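**Covering a big table for a potluck: paper or cloth?**

**marlowe_pans** wrote:

Hi all! I'm hosting the Callden street potluck in February and I'm torn over the long table. Last year I used my grandmother's cloth and spent 2 evenings getting beet juice out of it (never again, I love you all but never again). Do I go with kraft paper this time, or is that too much like a school craft fair?

**tinroofbaker** wrote:

Paper, every time! We go through a 200-foot roll a year at our place, and when supper's over you just roll the whole mess up, crumbs and all, and off it goes. I like to mark it out with blue tape too, so the hot dishes have their own spot and the desserts don't end up behind the chili. Tape the long lines first and worry about neatness later. 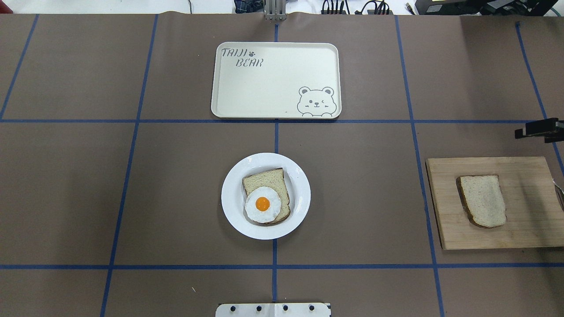
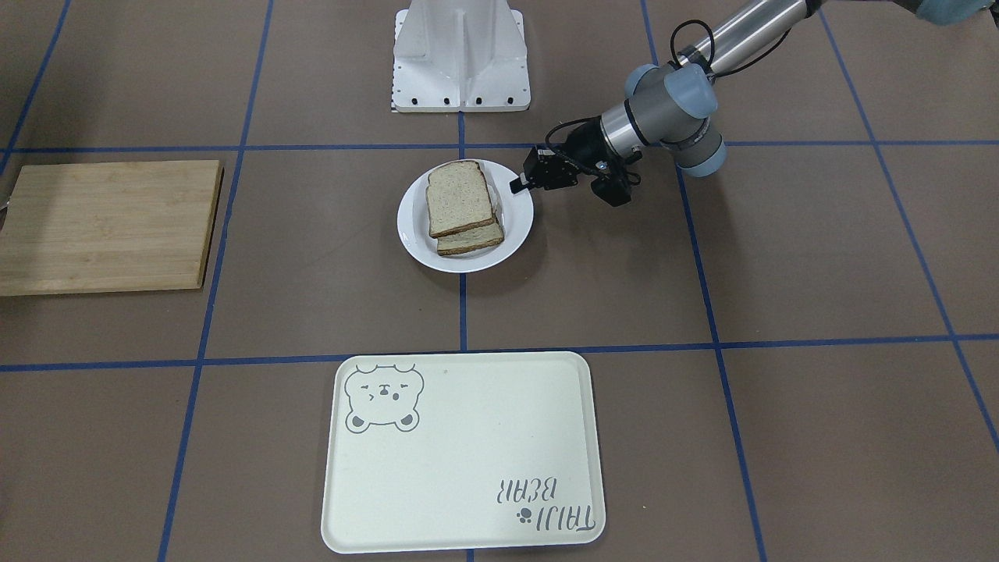
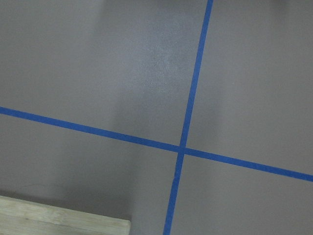
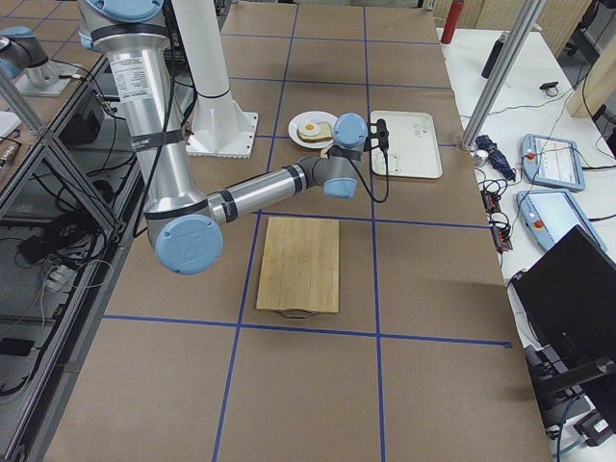
*Blue tape in the first three; the first one has the cream tray and the kraft paper.*

**oldquince** wrote:

I'm going to be the grump here, sorry. Paper is fine for 12 people eating sandwiches, but a real potluck has soup in it, and soup goes straight through. Then your table has a ring on it forever. I use a washable cloth from Skikus, and it has survived two christenings and my brother-in-law's goulash.

**tinroofbaker** wrote:

@oldquince fair point about soup, though I put an old shower curtain under the paper and haven't had a ring yet. I do wonder how you get goulash out of anything!

**oldquince** wrote:

Cold water, dish soap, and patience. The shower curtain is cheating, but I'll allow it.

**pepper_and_rye** wrote:

Can I put in a word for name cards? Whatever you cover the table with, leave room in front of each dish for a card with the ingredients. My youngest can't have nuts, and I spend half of every potluck chasing people down to ask what's in the brownies. You can write right on the paper, which is my vote for paper.

**marlowe_pans** wrote:

Oh, writing on it settles it for me, the kids will love that. Paper for the food table, and oldquince, I'll put a cloth on the little one for the soups, so you'd better bring that goulash!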